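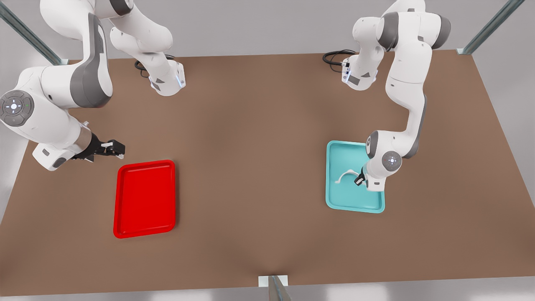 The spring puzzle swap was our biggest yet, and I've been wanting to write about it ever since I got home and took my shoes off! If you missed it, the next one is coming up faster than you'd think, so read on.

First, the Sarkov table. Four of you brought Sarkov puzzles this time (the old harbor series, mostly, plus that lovely night market one) and every one of them was gone before the coffee was ready. If you've never worked on a Sarkov, the pieces are thick and a little irregular, and they click together in a way that makes you want to pull them apart and do it again. I took home the lighthouse and I've already lost two evenings to the sky. Two evenings! It's a pale gray sky with almost nothing in it and I'm enjoying every minute.

We also had our first 1000-piece puzzle come back with a note in the lid saying 986. I love this. Please keep doing it. A puzzle with holes in it can still be a wonderful weekend as long as you know before you start, and somebody happily claimed it for the price of the bus fare. Write the number inside the lid in pencil, so the next person can change it if a piece comes home.
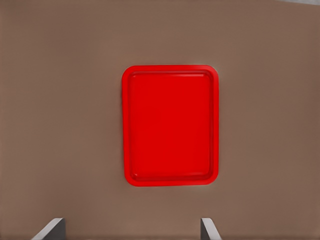
Sorting came up again and again over the afternoon, and I'm a full convert now. I used to dump everything in the box lid and dig. Since April I've been sorting by shape first, then by color within each shape, and the Suna forest puzzle that beat me last winter came together in less than a week. One member sorts by nothing but the direction of the print lines under a lamp, which sounded like madness until I tried it on a patch of green leaves. Do try it. Tilt the piece a little and look along it.

A few of you asked about glue. I'm on the side of breaking them up and passing them on, but the people who frame theirs had good things to say about the Zolex sheets, the kind you stick to the back after flipping the whole puzzle between two boards. Have a friend hold the other end.

The lending shelf now stands at 77 puzzles, and the Kolář maps are finally back on it after a long stay away. You can keep a puzzle for 3 weeks and renew once. Large ones (anything over 1500 pieces) can stay out longer if you ask, and please do ask, I've never met anyone who finished the big map of the rivers in six weeks with a job and a cat.

The next swap is May 30, 2026, in the upstairs room at the library, doors at one. Bring puzzles in their own boxes with a rubber band or ribbon around them, and bring a bag for the ones you'll swear you aren't taking home. Children's puzzles are very welcome and go on the low shelf by the window.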